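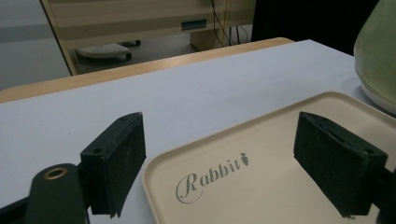
We have a written pad and fingertip policy for our hand-held grippers, and I need to update it before the next batch of table-setting recordings starts in June. The current version says "replace pads when worn" and leaves it there. On the gripper going out to the tray with the Rabbit lettering, the dark pad on the left finger is a little frayed along its lower edge. One of my operators would swap that on sight and another would run it for weeks. Both of them think they are following the rule. I want wording that two people will read the same way. Is there an accepted wear limit, or does everyone write their own? Also, do you keep separate rules for flat items like trays and for glazed dishes, or is one rule enough?

Posted by Eleni Obradović
Filed under: Workplace practice > Grippers and end effectors > Inspection

petek_bench

I don't know of a published number for soft pads on hand-held grippers. The makers sometimes give one, so check your manual first. Otherwise you write your own, and the useful thing is to tie it to the contact area instead of the whole pad.

Ours goes like this:

Fraying outside the contact area: log it, keep working.
Fraying that reaches the contact area: change the pad before the next item.
Any bare spot where the finger itself could touch the item: stop.
Pads are changed in pairs, both fingers, same material and same batch.

The last line matters if your recordings get used for training later. A new pad facing an old one grips differently, and then you have a change in the data with no note of when it happened. We write the pad change in the session log with the time of day. Before we did that, we had 1,281 recordings we couldn't match to a pad set, and sorting them took two people most of a month.

Have the same person mark the contact area on a printed outline of the pad and tape it inside the case lid. That settled most of our arguments. 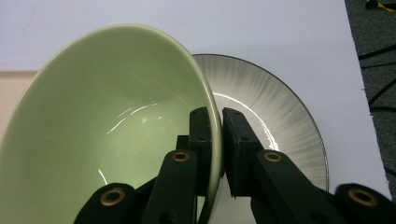
Plelen_ops

Keep two rules. Trays are forgiving and glazed dishes aren't, and if you write one rule for both it ends up too strict for the trays or too loose for the dishes. Bowls are where we had to spell things out. A rim pinch like the one on the green bowl, one finger inside and one outside, puts all the holding on a small patch of each pad, and the bowl can tip a long way while it is held. So the pad limit for rim grips should be tighter than for anything you pick up flat.

What we have in writing for dishes:

Wipe both pads before the first dish and again after 18 picks.
No lifting one dish over another unless the task calls for it. If it does, as with a bowl held over a plate, keep it low.
Cables on the floor are to be routed away from where the operator stands. I would put this in the same document. Ours was in a separate safety sheet and people didn't read it.

I disagree with the post before mine on fraying outside the contact area. We change those pads too. They're cheap.

jilo77

just change them every month and stop worrying about it

Related threads
Anelura pad kits: is the foam the same as last year's?
How long to keep session logs
Marking out a work table for hand-held recording
Checklist for handing a gripper to a new operator
Who signs off on a chipped dish?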